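Good Practice for Two People Collecting at One Table

Gladys Kombo, Wellholm hand-held collection notes, revised in August

When I first started running sessions with hand-held grippers, I thought the rules would mostly be about the hardware. Check the cable, charge the battery, wipe the lens, and off you go! After a few months I found that most of the clips we had to throw away came from something much plainer, which was two people working at the same table without having agreed on anything first. So this page is the talk I give to every new pair, written down at last, with apologies to those of you who have heard it many times over a sandwich.

It assumes you have already done the Wunent basics and can open and close a gripper smoothly. We will use the candy sorting task all the way through, because it is the one most people start on.

Step 1. Agree on the table before you pick anything up

Stand on the side you mean to work from and say out loud which part of the table is yours. I know it feels silly. Do it anyway. For candy sorting, the pile and the tray should sit close together, near enough that either of you can get to both without leaning. Take off anything the task sheet doesn't mention, and leave anything it does, even if you don't expect to touch it in your own turn.

Tuck the chairs in as far as they will go, and then check your footing. You will be looking at the candy and not at your shoes.
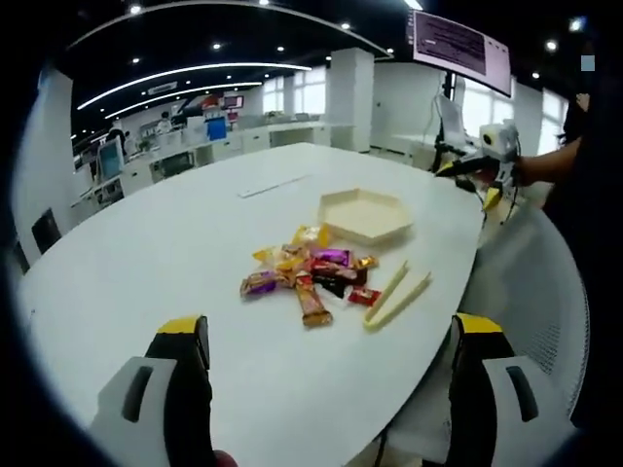

Candy sorting with the tray still empty. The second operator is over on the right.

Step 2. Sort out the cables

Each gripper with a cable should have its cable hanging on its own operator's side, clear of the tabletop. Follow it with your free hand from the grip down to wherever it goes, and give yourself enough slack to reach the far side of the tray. If two cables cross, put both grippers down and start over. Please don't try to pass one under the other while you are both holding on – we lost a whole afternoon at Clustitholm to that trick, and a perfectly good connector too.

Step 3. Make the pile honest

I like a heap that looks as if somebody emptied a bag onto the table. Long bars and little twist-wrapped sweets should be mixed together, with some wrappers overlapping. It is very tempting to line everything up so the picks go nicely, and I have done it myself, but a tidy row teaches very little about picking from a mess.

Mix up the pile between takes, by hand, with the recording stopped. Any candy with a torn wrapper comes out of the set. Eating the torn ones is allowed, away from the table.

Step 4. Take turns, and say so

One person moves over the pile at a time. The other holds back, fingers slightly open, and waits. We use three words: "going" when you start toward the pile, "placed" when you have let go over the tray, and "clear" when your gripper is back on your own side. The next person doesn't move until they hear "clear." If you are both quiet types you may want to practice this a few times without recording, as it does take a little while to stop mumbling.

When you pick, come in at an angle and close gently. Wrappers are slippery and a hard squeeze will shoot a small candy right across the table (great fun, useless clip). Lower the piece inside the tray wall before you open. Pieces may lie any way they like in the tray, so don't go back and straighten them.

A dropped piece is not a ruined take. Leave the recording running, say "drop," and pick it up from wherever it landed if it is still on the table. If it went on the floor, leave it there until the end.

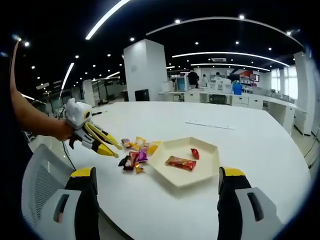 Step 5. Mind the people in the background

Anyone who might be seen needs to know you are recording. Walk over and tell them before you begin, and tell them again when you have finished. In an open office people wander, and somebody who agreed in the morning may have gone home and been replaced by a colleague who has no idea. Turn off or turn away any screen with private material on it, even when you think it is too far off to read.

Step 6. Log it while you remember it

Write the note for each take before starting the next one. I ask for the take number, who stood where, any drops, and anything odd. Our Orakzai set ended with 899 usable takes out of 1000, and for 11 of the rejected ones the log said only "bad," which helped me not at all. A few plain words will do: "cables crossed," "both went at once," "candy under chair."

Swap sides after every 21 takes, stretch your wrists, and go through Step 2 again before you carry on.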